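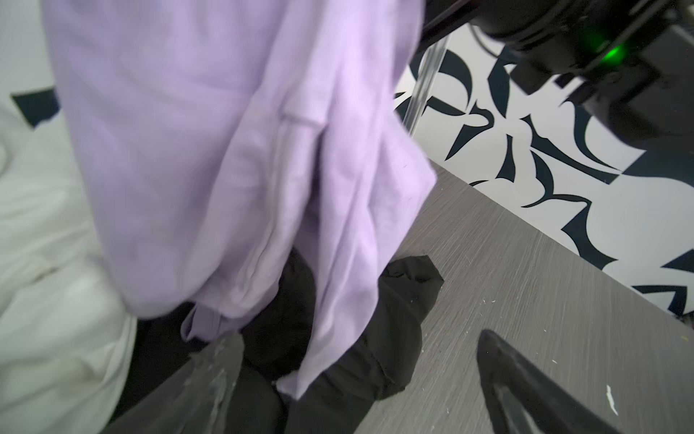 Can a Robot Do the Laundry Yet?

September 27, 2021

Short answer: parts of it. Washing and drying were solved decades ago. What remains is everything between the dryer and the drawer, and that part is mostly perception and grasping.

A rigid box has six pose parameters. A shirt has as many as you care to model. Hang it up and gravity removes some of the ambiguity, but a hem, a seam and a pleat still look much alike at close range, and the one corner you want may be behind two layers. Put white, black and lavender garments together and color will separate them. Put three black ones together and it won't.

Mirjam Van Wijk and I have been keeping score since May. Over 258 attempts at picking a single garment from a mixed pile, the common failure was a grasp that took 2 layers when we wanted one. Missing the cloth completely came second. Folding was worse, and I have left it out of the count.

My estimate for a useful home machine has not moved. Sorting by color, soon. Folding a fitted sheet, ask me again in ten years.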